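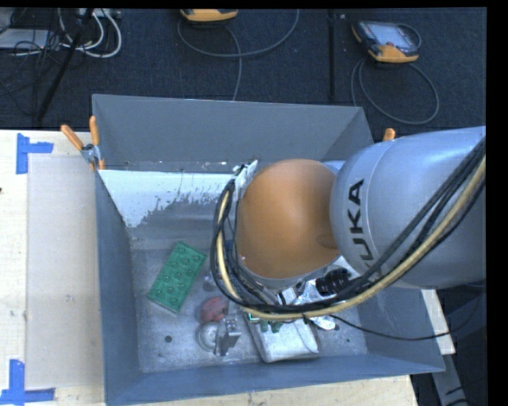 Visit to the Zundo packing hall, Stedbridge

I went over to Stedbridge on 22 February 2019 with a small group from Brirkent. We had asked to see how mixed orders are put together, and Rosalinda Manalo took us through the building for most of the morning.

The hall is smaller than I expected. Stock comes in at the north door, gets unpacked, and goes onto open shelving by size. Zundo carries 3,217 different items, from toy blocks to bathroom goods, and few of them have much in common in shape. That is the main problem they work on. A box of one product is easy to fill. A bin that has to hold a hard block, something flat and something in a crinkly wrapper is slower work.

The bins are open-topped and gray. Rosalinda said they tried lidded ones in January and went back after 30 days, as the lids kept getting stacked in the wrong place. Scuffs on the floor of a bin are ignored. A bent rim means it goes out of use.

Flat items are meant to lie on the bottom and soft packets go in last, though she said the order changes when a packet is slippery. Anything shiny is checked twice because the labels are hard to read under the hall lights. They plan to change the lights this year - the quote was higher than they wanted.

After coffee we saw the returns area, which is run by the Yin team. They handle some 100 parcels a day. Most come back with nothing wrong except torn packaging. Repacking is done by hand at a long bench, and we were allowed to try it. I was slow.

Parking is at the back, past the second gate. Visits last two hours and groups are limited to 29 people. Wear closed shoes and bring a sweater - the loading doors stay open. We have asked to come back once the new shelving is up.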